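Ticket 1586 - Storm alerts arrive late or two times, station display shows old warning
Product: Cliltent weather receiver, with Hilto outdoor sensor
Opened by: Emese Vincze
Status: Solved, waiting for firmware note
Priority: Normal

First message

Hello,

I use the Cliltent receiver in the office of our small bus company. We have it for the winter weather warnings, so the drivers know before they leave if the road over the hill will have snow or freezing rain. On Thursday we had the first real storm of the season and the receiver did not behave well.

The winter storm warning was issued at 4:10 in the morning. My telephone showed it at 4:11. The receiver showed it at 5:20 and made the alarm sound. Then at 5:33, 13 minutes later, it made the alarm sound again for the same warning, with the same text. In the evening the warning was already ended, but the display still had the red line "Winter Storm Warning" until I pulled out the power plug.

The temperature and wind from the Hilto sensor were correct the whole day. I compared them with the thermometer at our gate and the difference was very small.

What I tried already:
Restart of the receiver from the menu. No change.
Restart with the power plug. The red line disappeared, but the next alert was late again.
Moved the receiver closer to the window. The signal went from two bars to four bars, the delay stayed.
Deleted our county and added it again.

Best regards,
Emese Vincze

Reply from support (Simanjuntak)

Thank you for the clear list. Please send us three things: the firmware version, the alert source that is selected in the menu, and the time which the receiver shows compared to a clock you trust. Please do not do the factory reset yet, it would erase the alert log and we need it.

Reply from Emese Vincze

The firmware is the one which came with the device, the menu says "no update found". The alert source is "Automatic". The clock of the receiver is one hour and nine minutes behind. I did not see this before, I am sorry. We have a big clock on the wall and I always look at that one.

I exported the alert log. It has almost 1000 lines, most of them are wind gust messages from the sensor. I cut it to the lines of the storm day.
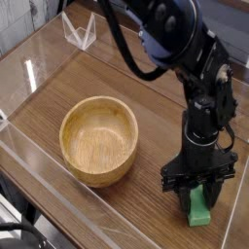 Can a wrong clock delay a storm warning if the signal is good?
The receiver compares the start time of every warning with its own clock, and if the start time seems to be in the future, it holds the warning until its clock arrives there.

Reply from support (Simanjuntak)

The log explains the rest. The second alarm came because the source is "Automatic". In this setting the receiver takes the warning from radio and also from the internet, and it should join them if they have the same number. With a wrong clock the joining fails and you hear both. The old red line has the same origin: the end time was also compared with the slow clock.

Please do these steps in this order:

1. Menu, Time, set Time Source to "Network" and wait for the small check mark.
2. Menu, Time, confirm the time zone. Daylight saving should be on "Auto".
3. Menu, Alerts, set the source to "Radio only" for now.
4. Menu, Alerts, Clear Active.
5. Leave it running until the next weekly radio test and write down when it arrives.

Reply from Emese Vincze

All steps are done. At step 1 the check mark did not come. Our router was blocking the time server - my colleague Belov opened port 123 for it and then the check mark came after 110 seconds. The time zone was also wrong, it was one zone to the west, so this was probably the hour. The other nine minutes I cannot explain.

The weekly test arrived at the correct minute, one alarm only. Yesterday we had also a wind chill advisory. It came one minute after my telephone and it left the display when it ended.

May I put the source back to "Automatic"? If the radio signal is bad in heavy snow, I would like to have the internet as second way.

Reply from support (Simanjuntak)

Yes, you can put it back. If you hear a double alarm again, export the log the same day, before the gust messages push out the older lines. You can also set the gust messages to "Off" under Sensor, Logging, and the log will then keep a much longer period.

I leave the ticket open until the firmware note about the clock warning is published. You do not need to do anything for this.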